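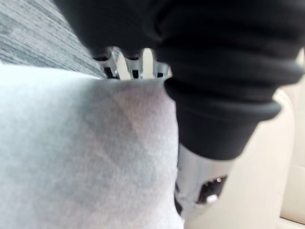 Teaching a Robot Hand to Pick Up Soft Things Using Wrist Views
Summer project report
Afiq Gunawan, with Kirstin Moncrieff
August 5, 2019

What we wanted to find out

Most of the grasping work we read in the spring used hard objects: blocks, mugs, cans. A block stays the same shape when you touch it. Cloth doesn't, and that is what got both of us hooked on this project! Our question was pretty simple. If a robot learns to pick up cloth by copying a person, how much does it help to give it a close-up view from the wrist, and not only the usual view of the whole workspace?

We called our learning program Flanik. It takes in camera images and the current joint positions and puts out the next small motion of the arm and fingers. Kirstin wrote most of the training code, and I built the logging side, which we named Index (it started as one long spreadsheet and the name stuck).

How we collected the examples

We recorded 441 demonstrations over the summer. In each one, a person guided the arm to a piece of cloth near floor level, closed the fingers, lifted, and let go. We tried to vary the starting pose and the way the cloth was folded, and we threw out any run where the log had gaps in it.

The wrist view took some getting used to. The sleeve over the arm is close to the lens and fills a big part of the picture, so it is always blurry, while the fingertips can disappear behind whatever the hand is pushing into. At first I wanted to crop all of that out. Kirstin argued for leaving it in, on the grounds that the position of the sleeve and wrist tells the program something about how the arm is bent. We left it in.

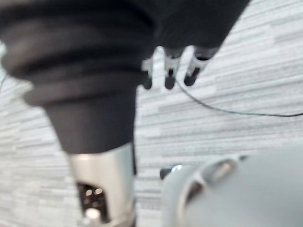 We also kept recordings where the hand was open over the carpet with no cloth under it. Our first version of Flanik had never seen an open hand over bare floor, and it would close its fingers on nothing and lift with total confidence. Adding those recordings to the training set fixed most of that.

Training and testing

We trained 3 versions: room view only, wrist view only, and both together. Each one got 100 test grasps on folds that were not in the training set. A grasp counted if the cloth was still in the fingers at the end of the lift.

The version with both views did best, which we expected. What we did not expect was how well wrist only did once the hand was already near the cloth. Its failures came almost entirely from the approach, when the cloth was out of view and the arm wandered. Room view only had the opposite trouble: it got to the right place nearly every time and then closed too high, so the fingers slid off the top of the fold.

Still to do

The striped carpet worries us a little, and we want to repeat the tests on a plain floor. Kirstin is also rewriting the part of Index that lines up the image times with the joint times.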